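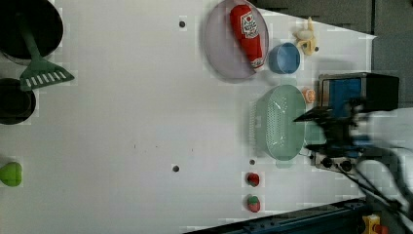
The play kitchen bench, with the arm over by the colander

Robots on the returns bench - how has it gone where you work?

returns_embla
Hello all, long-time reader and not much of a poster, so forgive me if this goes on a bit. I'm Embla Solberg and I look after the returns side at Keseo, where we hire toys out to nurseries and playgroups. Everything comes back in a muddle, as you'd expect, and the sets have to be sorted, checked and made up again before they can go out. For years that was people sat round tables with a radio on. In July we had an arm from Belkadi put in at our Solville building, and it has been given the play kitchen sets to learn on: pans, spatula, ketchup bottle, bananas, the lot.

There are eight of us on the bench and we've been told nobody is losing their job, which I do believe. What has changed is the day itself. We used to make up 275 sets in a good week and chat all the way through. Now one of us minds the arm while it does its share, and that person sits apart from the rest, and by the end of a shift they look more tired than if they'd done the sorting themselves. I'd love to know how other places have handled this.

pallet_mum
Oh, I feel for you! We had the very same thing with a packing machine (not toys, greetings cards) and the minding was the worst bit for the first few months. We swapped over every 30 minutes in the end and it made the world of difference. My supervisor thought it would be a faff and I must admit it was, for the first week or so, and then it was just what we did.

oldbench
I'll be the grump, then. Watching a machine is a job, and it ought to be paid as one. You've gone from sorting to sorting plus supervising, and I bet the rate hasn't moved a penny. Has it?

returns_embla
No, it hasn't, oldbench. It's been raised, and we've been told it will be looked at with the autumn rotas. I don't think anyone meant to be unfair, I think it simply hadn't crossed their minds that it was a different job.

oldbench
It never does cross their minds. Get it in writing.

B_Erdem
Birsen Erdem here, I'm on the same bench as Embla and she told me I had to come and stick my oar in. I see it a bit differently. My wrists were in a bad way before July and I was thinking of packing it in altogether. Minding the arm suits me down to the ground, and I'd do it all day if they let me! So please, nobody tell our manager it has to be shared out equally. Some of us like it.

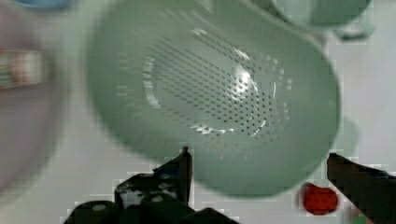

The part of the job I'd miss if they took it away is learning what the arm finds awkward. I've got fond of it, daft as that sounds. You start looking at things you've handled for years as if you'd never seen them. Take the colander - to me it was just a green colander, but when you look down from where the fingers are, there's that wide curved rim to get hold of, a bright shine on the bottom by all the little holes, and a strawberry sitting right beside it near one of the fingers. I write all that sort of thing down in a notebook, and when the Belkadi people ring up they ask for me by name. In eleven years of sorting I never had anyone ring up and ask what I thought.

pallet_mum
That's lovely, Birsen. I do think that's the bit that gets missed when people talk about machines at work.

oldbench
It is lovely, and I mean that. It's also a skill, and they're getting it for nothing. Both things can be true.

B_Erdem
Well, yes. I hadn't looked at it like that. I'll bring the notebook along when we talk about the rate.

kettle_and_keys
Coming at this from the Binier warehouse, where we've had arms for five years. My advice is to move the minder's chair. Ours were off in a corner behind a screen, and once they were brought round so you could see everybody else, half the grumbling stopped. You still have to keep your eyes on the machine, mind, but you can hear what's going on and somebody passes you a biscuit.

returns_embla
I could kick myself, kettle_and_keys, I've been so busy with rotas that I never thought about the chair. There's room on the near side if we shift the shelving. I'll ask about it in the morning, and about swapping over for those who want it, with Birsen left where she is if she's happy. Does the 30 minutes include the handover, pallet_mum, or is that on top?

pallet_mum
On top, love. Give yourselves a few minutes for it, you'll want to tell each other what it's been up to.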